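Undside Forums > Printers, Scanners & Office Kit > Offers and Cashback

Thread: Randar cashback claim page – anyone got it to work?

tillroll_59
Bought the Randar all in one from Brandão before christmas, mainly for the cashback if I'm being truthful. Leaflet in the box has a web address for the claim. Typed it in, get a 404. Tried it on the phone, same. Tried without the www, same. Receipt is fine, serial number is fine, just nowhere to put them.

Has anybody claimed on this one? And is it the same page for the extended warranty or do you do that seperately?

marshgate
Same here. Took the address off the sticker on the lid and not the leaflet, still nothing. Rang Brandão, they said it's a Randar offer and not theirs. Rang Randar, on hold 2 times, gave up both times.

Belmiro Pinheiro
The leaflet address is wrong, or old. It has a hyphen in it that shouldn't be there. Go to the Randar support page, choose your country, then Offers, then scroll right down past the ink subscription stuff. Form is there. You need:

receipt as a PDF or photo, whole receipt, shop name and date showing
serial number, from the back by the power socket
the barcode off the box – the cut out one

Warranty is a separate form. Do that one as well, they don't carry it across.

tillroll_59
Barcode off the box?? Box went in the recycling weeks ago. Leaflet doesn't say anything about a barcode.

Belmiro Pinheiro
Small print on the back, under the ink yield table. Mine was accepted with a photo of the barcode, didn't have to post it. Without any barcode I don't know.

quillfeather
They will take it without. Wrote in the comments box that the packaging had been disposed of and gave the serial number twice. Money came through in the end. Slow mind you, bought in November.

inkwell_gaz
Sorry but I don't think people should be telling him it'll be fine. Terms say barcode required. They turned me down on the last Randar offer for exactly this and there's no appeal. If you bin the box you've lost it, that's how these things pay for themselves.

quillfeather
I'm only saying what happened with mine. Not the last offer, this offer.

inkwell_gaz
And I'm saying what happened with mine.

marshgate
Found the form from Belmiro's directions, thanks. It wants a "promotion code" now though. Where's that? Not on the receipt.

Belmiro Pinheiro
557. Printed top right of the leaflet, tiny. Looks like a page number. No spaces and don't put PROMO in front of it or the form goes red.

marshgate
Brilliant, that went through. Got an email with a claim ref straight off.

cobnut
Bit of a different view. Why is anyone buying a printer on the cashback? I looked at the same one in Brandão and the cartridges cost so much you'd hand the money back by the second set. Got the Cevholm instead, no offer on it, dearer on the day, still on the ink that came in the box. Scanner on it is a bit slow but I scan what, a gas bill.

tillroll_59
Didn't ask which printer to buy, already got one cobnut

cobnut
Fair enough. Somebody else might be reading though.

inkwell_gaz
He's right about the ink. Starter cartridges in the Randar are half full if that.

quillfeather
Cevholm has the same trick with the starters. And it sulks if one colour runs out, won't even print black. At least the Randar carries on. My sister had the Cevholm and gave it away.

cobnut
You can turn that off in the settings. Menu, Supplies, something like "continue with black". Mine prints black fine with no yellow in.

Belmiro Pinheiro
Can we keep it to the claim please, there's a whole thread for ink moaning.

Last date for claims, people have been asking me by message – the form says it on the second screen, and it goes by when you submit and not when you bought. Don't leave it to the last night, the upload is awful. Keep your photo of the receipt small or it just spins.

tillroll_59
Update 2020-01-05. Sent it off without the barcode, put the note in the comments like quillfeather said, serial number twice. Got the claim ref email. No idea yet if they'll pay. Warranty form done too, that one didn't want a barcode at all, just the receipt and serial, and a confirmation came by email within the hour.

Will post when I hear. If it's a no then Gaz can say I told you so, he's earned it.

inkwell_gaz
I'd rather you got the money tbh. But do screenshot everything. The claim page logs you out and then the ref won't look up unless you type it in capitals, had me going for ages last time.

tillroll_59
Screenshots done, saved with the receipt. Ref does look up in capitals, cheers, says "recieved" (their spelling not mine) and nothing else. I'll check it again next week and 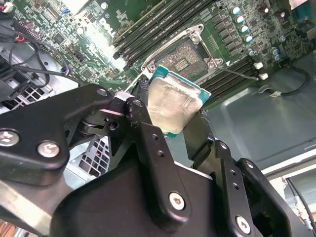
if it still says the same I'll ring them, first thing before the queue builds up. Marshgate what does yours say, same or has it moved on?

marshgate
Mine says "in review". Had the barcode though.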